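Using the Shared Workroom at Pellport: Your Questions

Welcome, and thanks for reading this before your first day (so many people don't, and then we end up going over it all in the hallway, which is pleasant enough but not very quick). The questions below come from members who have been here for years as well as from people who were still looking for the front door.

When is the workroom open?

The doors are unlocked at 8 in the morning every day but Sunday, and the evening lockup is at 9. If you need a Sunday, write to Dinesh Maurya by Thursday night and he'll see what he can do. He usually says yes!

How many people can be in there at once?

The room is signed off for 52, though I wouldn't wish that on anyone who needs to spread out over a table. Most days it's comfortable and you can find a spot without asking. You'll be working fairly close to your neighbors at busy times, so a quick "behind you" goes a long way.

What should I wear?

Anything you don't mind bending and reaching in. Short sleeves are a good choice from May onward, when the afternoons get warm, and closed shoes are required all year round. Plenty of people like a cap for keeping their hair out of their eyes, and caps are perfectly fine indoors as far as we're concerned. Please tuck in lanyards and tie back long hair if you're leaning over a table.

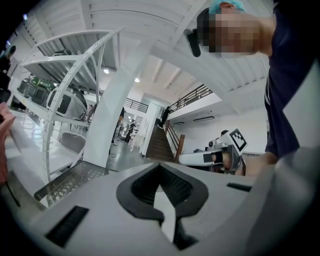 Do I have to book a table?

Up to 2 hours, no, just sit down. For anything longer, put your name on the Admasu booking sheet, which you can open on your phone or ask for at the desk. If you're more than 10 minutes late your table may go to the next person, and we do ask that you take this in good humor, as everybody has been on both ends of it at some point.

Is the light good enough for small work?

It's one of the things people mention first. The ceiling is white, with fluorescent tubes running along it, and there are windows toward the back, so it's a bright room even on a gray day. Some members do find the tubes a little hard on the eyes by late afternoon. A cap brim helps, and so does sitting where you aren't looking up at them. If a tube starts to flicker, tell the desk and please don't climb on anything to get at it yourself.

Can I use the white metal rack?

You can, and it's a handy one, but do remember that the shelves slant. Put flat, steady things there and leave the marbles, markers and round tins in your own bag. (I once spent a good part of a lunch break under a table looking for a runaway roll of Triltex tape, so I speak from experience.) Anything you leave overnight needs a tag with your name and the day you'll be back for it.
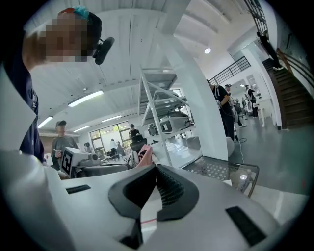 Answers by Eliseo Mendoza, Pellport front desk

Can I move the tables?

Yes, within reason. Lift them with a second person, keep the way to the door clear, and put them back before you go. Please don't push one hard up against the big white pillar, as people need to get by on either side.

What about cords and chargers?

Bring your own, and keep them off the floor wherever anyone walks. There's a drawer of Wusier cord clips at the desk that you're welcome to borrow from, and I'd dearly love to see a few of them come home again.

Is there a locker charge?

Lockers are $5 a month, paid at the desk. Coat hooks are free, and so is the coffee before noon, though you'll want to bring a mug.

I left something behind. Now what?

Ring the desk in the morning and describe it as well as you can. We keep found things in the cupboard by the entrance for one month.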